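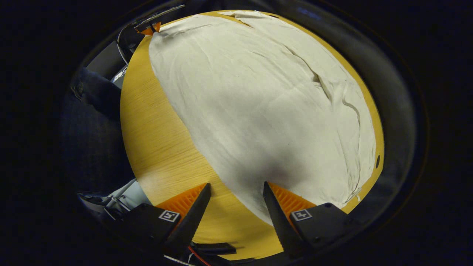 Goma de amido em linho: notas de um inverno

1 de dezembro de 2019

O amido comercial em spray resolve a maior parte dos casos domésticos, mas tem dois defeitos que me incomodam: a concentração não vem indicada na lata e a película acumula-se de forma irregular ao fim de poucas lavagens. Desde setembro que preparo a goma em casa e registo as proporções. Deixo aqui o que apurei até agora.

Uso amido de milho comum. O de batata dá uma pasta mais transparente e com viscosidade mais alta, mas forma fios quando se dilui e obriga a coar duas vezes. O de arroz era o preferido nas lavandarias antigas por causa do grão fino. Ainda não o testei em quantidade suficiente para ter opinião.

A preparação é a habitual. Desfaz-se o amido num pouco de água fria até não haver grumos e verte-se sobre a água a ferver, mexendo sempre. A suspensão engrossa e perde o aspeto leitoso quando os grânulos gelatinizam. Mantém-se ao lume mais um minuto, retira-se e cobre-se com um prato para não criar pele. Para guardanapos e toalhas uso 23 gramas por litro. Para golas e punhos, o dobro. Abaixo de 7 gramas por litro não noto diferença ao tato depois de passar.

A peça entra na goma molhada e torcida. Em tecido seco a absorção é muito desigual: as bainhas, com mais camadas, ficam com excesso e o centro fica mole. Três minutos de imersão chegam. Depois torce-se à mão, estica-se no sentido do fio e da trama e deixa-se secar à sombra.

A passagem a ferro faz-se com a peça ainda húmida. Se secou por completo, borrifa-se com água, enrola-se numa toalha e espera-se cerca de 2 horas para a humidade se distribuir. O ferro vai à temperatura do linho, sem vapor. O vapor amolece a película e a base começa a colar. Quando aparecem manchas acastanhadas na base, é amido queimado, e sai com um pano húmido depois de o ferro arrefecer. Passo primeiro pelo avesso e acabo pelo direito só nas peças em que quero algum brilho.

A Ľubica Baláž, que me corrigiu a primeira versão destas notas, junta uma pitada de bórax à goma para o acabamento ficar mais rígido. Experimentei em quatro guardanapos e o resultado é de facto mais firme, mas prefiro não o usar em roupa de mesa. Insistiu também num ponto que eu desconhecia: nunca guardar linho engomado por muito tempo. O amido atrai peixinhos-de-prata e os vincos tornam-se quebradiços, com risco de partir as fibras na dobra. O que vai para o armário por mais de uma estação deve ser lavado e guardado sem goma, de preferência enrolado.

Quanto à conservação da pasta, no frigorífico aguenta três dias. Depois disso separa água e cheira a azedo. Reaquecer não recupera a textura inicial, pelo que passei a fazer só meio litro de cada vez.

Falta-me medir o efeito da dureza da água. A da minha rua deixa calcário visível na chaleira e suspeito que seja a causa do toque áspero que algumas peças ganham depois de secas. Vou repetir a série com água filtrada, mesma concentração e mesmo tempo de imersão, e publico a tabela quando tiver as duas colunas preenchidas.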